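Search this site Search Go

Household Goods Circular
Storage Baskets: Handling, Placement and Care

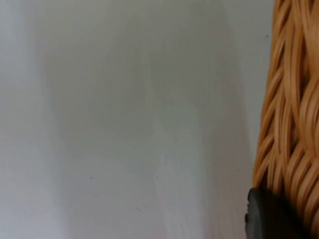

Woven baskets remain the preferred storage for linens, bath supplies and small household goods at the Trorcombe residences. The Housekeeping Office has reviewed how they are placed and maintained, and the following guidance replaces the notice issued in January. It applies to all furnished units and to the shared rooms on the ground floor of Halberg House.

Baskets should stand a short distance from painted walls and from the sides of cabinets. Repeated contact between a woven surface and a painted one leaves scuffs that are difficult to remove without repainting, and it wears down the raised strands of the weave. A gap the width of a finger is sufficient. Residents who keep baskets on open shelving are asked to lift them clear when taking them down; dragging a full basket across a shelf marks the finish and loosens the base.

Dust collects in the gaps of a tight weave and should be removed with a soft, dry brush, following the direction of the strands. A vacuum with a brush attachment is acceptable at its lowest setting. Baskets are not to be soaked. Where a spill has occurred, the area should be wiped with a damp cloth and the basket left to dry fully in a ventilated room before anything is returned to it. Light marks and specks on pale walls or panels nearby can be cleaned at the same time with plain water — household sprays have dulled the paint in several units.

Folded towels and bed linen should be stored below the rim so that lids and neighboring shelves do not press on the contents. Heavy articles, including bottled detergent and tools, belong in the rigid containers supplied with each unit. No basket with a side handle should carry more than 12 pounds. Broken strands may be trimmed with household scissors, but they should not be pulled. If the break is at the rim or the base, the basket should be set aside for repair.

The spring order placed with Rovov has been received and comprises 600 baskets in 3 sizes. Distribution will begin in the Yin building and continue through the remaining residences as linen rooms are restocked. Baskets in sound condition will stay in use, and residents need not exchange them.

Requests for repair or replacement may be left at the front desk on the standard household form, marked with the unit number and the size of basket required. Questions regarding this guidance should be addressed to Yutong Cai, Housekeeping Office. Copies of the care sheet are available in the linen room of each building.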